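Getting ink and sticky stuff off the kitchen table

Our table is where the bills get paid and the lunches get packed, so it picks up everything. Ballpoint first: dab it with rubbing alcohol on a cotton ball, wait a minute, then wipe toward the middle of the spot so you don't spread it all over (ask me how I learned that one!). Test a hidden corner before you start, especially on real stone.

Tape goo comes off with a little cooking oil. Rub it in, leave it for 12 minutes while you do the dishes, then wash with warm soapy water. Dried correction tape I just roll off with my thumb, and an old plastic card gets the stubborn bits.

Please skip vinegar on marble. I dulled a patch of my old one that way and it never came back.

Wednesday is my table day, by the way. Everything comes off, even the fruit bowl, and the pens go back in their jar.
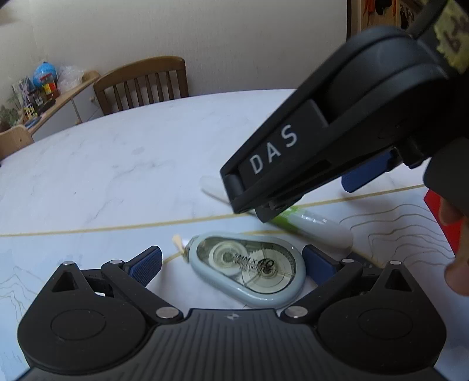
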